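Two Arms, One Box

I have been going to the robotics club in Kerkbridge since June, and I am now in a position to report that handing someone a box is hard.

You do it all the time. Somebody at the door holds out a parcel, you take it, they let go, you say thanks. A club full of adults with jobs and degrees has spent most of the summer trying to get two robot arms to manage the same thing, minus the thanks.

I joined because Irena Nowicki told me it would be relaxing. Irena also told me that about sourdough, so I have only myself to blame. The club meets in the back half of what used to be a carpet shop, and it still smells a little of underlay when the heating comes on. There's a kettle, a whiteboard with a drawing of a duck that predates all current members, and a sign-up sheet that everyone treats as a suggestion.

Our project is called Cusolard. I've asked what it stands for and been given two answers, both from Damian Rutkowska and both clearly made up on the spot. The goal is on the whiteboard under the duck: one arm picks up a box, passes it to the other arm, the other arm puts it down. We're aiming for the student and amateur day at Jivville, where the rules give you 60 seconds for a handover and take points off if you drop it. They take more points off if a human being reaches in. I am the reason we had a long talk about that second rule.

So an evening at the club mostly consists of standing next to the cell, watching a cardboard box and two grippers, and saying "left a bit" to a person who already knows it's left a bit.

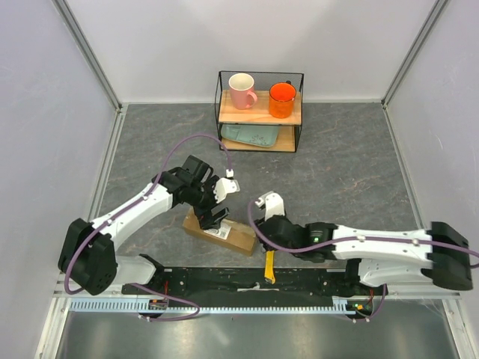

Ye-rin Nam wanted to know, when I put a shorter version of this on the club message board, why we don't just let one arm do the whole job and call the other one moral support. It would be faster, she said, and it would free up half the power strip. She's right on both counts. The Jivville rules say the box has to change hands, though, and Roman Malinowski has already printed the T-shirts, which say PASS IT ON. We are now committed in a way that only T-shirts can commit you.

What I hadn't understood before I joined is how much of a handover is letting go. Picking up is a solved problem, at least on a good night. The trouble starts when both grippers are on the box and each of them has an opinion. If the first one opens too early, you get a box on the floor of the cell and a groan from Roman. If it opens too late, the two arms have a slow, polite tug-of-war, like relatives fighting over a restaurant bill, until the software notices and gives up on everybody's behalf.

We're teaching it by demonstration. One of us drives the arms through the whole move by hand, the computer records it, and later we find out what it thinks it learned. You need a lot of these. As of last session we have 198, and I would call most of them decent. Mine can be picked out of a lineup. I approach the box the way I approach a strange dog.

Damian's are beautiful. He comes in, closes, lifts, waits one beat, passes. I asked him how he does it and he said "don't think about the gripper," and then watched me think about the gripper for an hour.

There was also a long argument about squeeze. I was for a gentle grip out of sympathy for the cardboard. Irena was for a firm one. We ran it both ways, and I'm sorry to say that Irena was right again – a soft grip lets the box swivel, and then the second arm goes looking for a corner that has moved. The parcels in our practice pile have had a hard life since then and I feel for them.
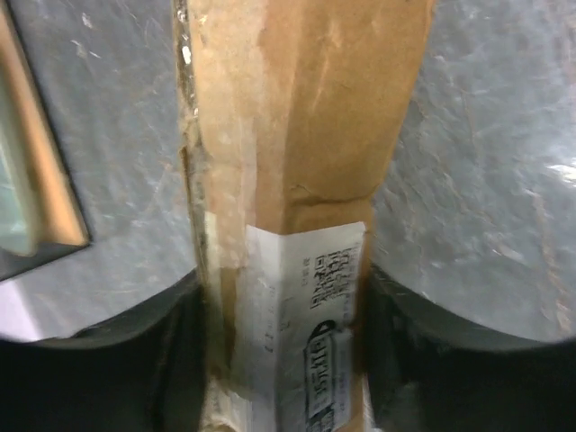 A parcel in the firm grip. Label side out, for what it's worth.

The other thing that eats time is angle. A long box can be lying any which way, and a person just turns their wrist without noticing they've done it. The arms have to be shown. For weeks all our demonstrations had the box more or less square to the rail, as we are tidy people and that's how we put it down. Then Elżbieta Sadowski came by one night, set it down crooked while talking about her parking ticket, and the whole thing fell apart. The arm went confidently to where a straight box would have been and closed on air. It did this four times in a row with real conviction.

Elżbieta is now in charge of putting the box down. It's an official role. She does it while looking the other way, and she's very good.

Since then the diagonal ones have been getting better, and we've started working on where the second gripper should come in when the first one is already in the neighborhood.

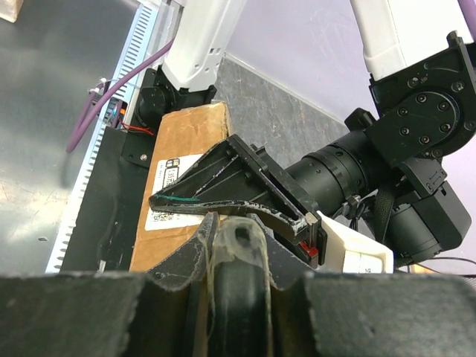 Roman's view is that the second arm should always come over the top, and he drew arrows on the whiteboard to prove it, going straight through the duck. Damian thinks it should come from whichever side has more room, which sounds sensible until you have to explain "more room" to a computer at nine at night. We've agreed to record both kinds and compare them, meaning that I have another stack of demonstrations to do, and that somebody has to watch me do them.

Two more things, mostly for club people who read this. The spare charger from Essien has turned up; it was in the box marked CHARGERS, where none of us had looked. And whoever keeps renaming my recordings "strange dog 1," "strange dog 2" and so on, I know it's you, Irena, and please at least keep the dates in the file names. Damian's script chokes without them.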